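Bin picking: planner rejects grasps near the wall since Odoi update 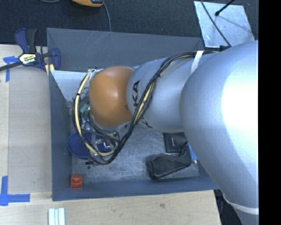 Arm over the gray bin, cable loop below the orange joint

vorkport_cell, 2022-12-12
Odoi gives 718 grasp candidates, Bandel drops 600 as collisions. The small red-orange block in the corner never gets a plan.

tf_mender
Cable loop in your collision model? It hangs wide. I'd add a capsule.

vorkport_cell
Already in, padding 2 cm.

gridsnap
Then the padding is your problem. Cut it.

tf_mender
Disagree. Cables move. Fix the wall mesh first.

vorkport_cell
Will rerun with both.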